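Arutlow Shared Workroom – Frequently Asked Questions
Last updated: January 3, 2019

How do I reserve the long table?
Write your name in the book at the entrance, or send a message to Hadiza Nwankwo. Please do this 48 hours before you come. In July we are very busy, so ask earlier.

Can two groups use the table at the same time?
Yes, if both agree. Each group takes one end.

How long is one session?
You may stay up to three hours. If the next place in the book is free, you can continue.

May I leave my things on the table overnight?
No. What stays after closing goes to the shelf in the Sillum room, and we keep it there for 30 days. Bags without a name are the most difficult for us, so please put a label on them.

How should I clean the tabletop?
Use a soft cloth with a little water and mild soap. Do not use powder cleaner – it makes the surface dull, and the marks do not go away.

And the floor?
Sweep first, then mop. The tiles are shiny and show every drop, so it is good to pass a dry cloth at the end. Please lift the table when you move it. Pulling it can damage the tiles and also the legs. You need two persons for this.

Is there a fee?
Members pay nothing. Guests pay 13 dollars for each session, in cash or by card at the Nwosu desk.

Where do I put packaging and other trash?
Clean plastic and cardboard go to the bins in the yard. Food remains you must take home with you.

I still have a question. Whom can I ask?
Hadiza is at the desk most mornings – you can also leave a note in the book and she will answer there.
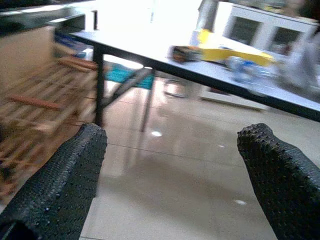
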